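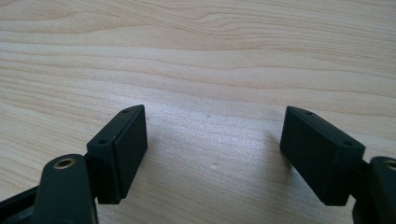
Pale wood grain on a tabletop, with light across the middle.

The first thing Inmaculada Segura did when I walked in was hand me a slice of bread and tell me not to talk until I'd chewed it. So I chewed. It was rye, dark and a little sour, with something sweet way in the back that I couldn't place. (Malt syrup. I asked later.)

I'd been trying to get this interview since November, when a friend brought one of her loaves to dinner and I ate most of it standing up in the kitchen. Inmaculada runs Clivora, a bakery with one oven and eight stools on the corner across from the old Bralitz laundromat, and she is not easy to get on the phone. She doesn't really do phones. I ended up leaving a note with Dagný Bergmann, who works the counter, and two weeks after that I got a text that just said "come at 5." I had to write back and ask if she meant morning. She did!

"I'm up at two anyway," she told me, when I complained about it. "Five is my lunch."

She grew up in a house where bread came from the store in a bag, and she's a little tired of people hoping for a grandmother story. "Everyone wants the grandmother," she said. "My grandmother was a bookkeeper. She hated to cook. She made one soup." What happened instead was a summer job, washing pans for a baker named Mogens Ingvarsson, who put her on dough when somebody quit and then forgot to take her off it.

"He never taught me anything on purpose," she said. "He'd walk by and poke the dough and make a face. Good face, bad face. I worked for him four years and I think that was the whole education."

Did she ever get the good face?

"Sure. Maybe five times. I remember all of them."

I wanted to hear about the starter, because people who bake always want to hear about the starter, and my brother-in-law would never forgive me if I skipped it. Hers came from Ragnheiður Mikkelsen, a neighbor who moved away and couldn't take it on the plane. It lives in a tall crock at the back and gets fed twice a day. I asked how old it is and she shrugged. "Ragnheiður said it was 44 years old. She also said she was 44 years old, and she said that for a while. So I don't know."

I laughed so hard I had to stop the recorder.

She's pretty relaxed about it, much more than I expected. No name, no special water. "It's flour that went bad in a good way. If it died tomorrow I'd be sad until lunch, and then I'd start another one. Dagný would be sad longer. She talks to it." (From the front, Dagný yelled that she does not.)

We got onto money at some point, which I'd been nervous to bring up. Clivora almost closed its second winter. The oven needed a part, the part took forever, and there were nine days with nothing to sell but coffee. She told me the repair bill was $861 and she can still see the paper it was printed on. "I had it in my apron the whole time. I don't know why. Like it would get smaller."

What got her through was a standing order from Kaj Þrastardóttir, who has the lunch place down the hill and paid for a month of rolls up front. "Kaj didn't make a speech. She put the envelope down and asked if I could do them with seeds."

And could she?

"I'd never done them with seeds. I said yes. The first ones were terrible! She served them anyway."

By then it was getting light out and people were lined up, so our talk turned into me standing in the way. She shapes fast, a fold and a tuck and a sort of shove, and she keeps talking while she does it, about her knees, about a movie she didn't like, about how she can't stand cinnamon raisin but makes it on account of one customer who drives in for it. I tried shaping one. I'm not going to describe it. She baked it and made me take it home, and it tasted fine with enough butter.

I asked about a second shop. There's an empty place over on Sharifi Street that people keep telling her to rent.

"People love to tell you to have two of something," she said. "I'd be driving between them in a van. I don't want a van. I want to be home by noon and fall asleep with the radio on."

She is changing the hours a bit for the summer, though. Starting June 3, 2019, the doors open at six and the rye comes out at seven, and there'll be a flatbread with onions on it until the onions get expensive. If you want the seeded rolls, go early or go bother Kaj.

On my way out I asked what most home bakers get wrong, and she thought about it a good long time, wiping her hands.

"They cut it too soon," she said. "It smells good, so they cut it. I do it too."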